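Chapter 4
Why Fruit Ripens, and How to Slow It Down

In this chapter you will learn:
what changes inside a fruit as it ripens
why some fruits carry on ripening after picking and others stop
how temperature, air and moisture affect keeping time
how to plan a storage trial of your own

Every February, Kamlesh Bhatia opens the doors of the cold store at Estmont and breathes in. She can tell from the smell alone whether a batch of pears is ready to go out to the shops. There are 1,822 crates in there when the store is full, and all of that fruit is still alive! It was picked months ago, but its cells are still taking in oxygen, using up sugar and giving off carbon dioxide, just as yours are while you read this page.

That is the big idea of the chapter, and it is a wonderful one. A picked fruit is a living thing with its supplies cut off. It can't draw any more water from the roots or any more sugar from the leaves, so it has to manage on what it has (and some fruits are far better at this than others).

4.1 Two kinds of ripening

Pears, bananas and tomatoes are called climacteric fruits. Pick them firm and they will soften and sweeten in your kitchen. They do this with the help of a gas called ethylene, which the fruit makes for itself. A little ethylene sets off the making of more, and the whole process gathers speed.

Oranges and aubergines are non-climacteric. They make very little ethylene and get no sweeter once they are off the plant. What they mostly do is lose water, and an aubergine loses it quickly. 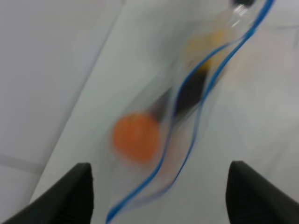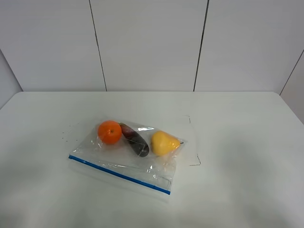
Clear plastic zip-top bags are a common choice for keeping food at home.

Now think about what a sealed bag does. It holds in moisture, so thin-skinned produce stays plump for longer. It also holds in ethylene, and it can let droplets form, which moulds love. Whether a bag helps or harms depends on what you put in it, and on what you put beside it. Leave a ripe banana next to a cucumber for a few days and you'll see the cucumber start to turn yellow.

4.2 Keeping cool

Cold slows respiration. For many fruits, a drop of ten degrees Celsius cuts the rate by half or more. But colder isn't always better: aubergines come from warm countries, and in a very cold fridge their skins pit and their flesh turns brown. This is called chilling injury.

Try it yourself
Choose 9 firm pears from the same batch. Keep three in the fridge, three in a cool cupboard and three on a sunny windowsill. Weigh each one daily and press it gently near the stalk. Draw a graph of mass against time for each group, and keep your results, as you will need them again in Section 4.5.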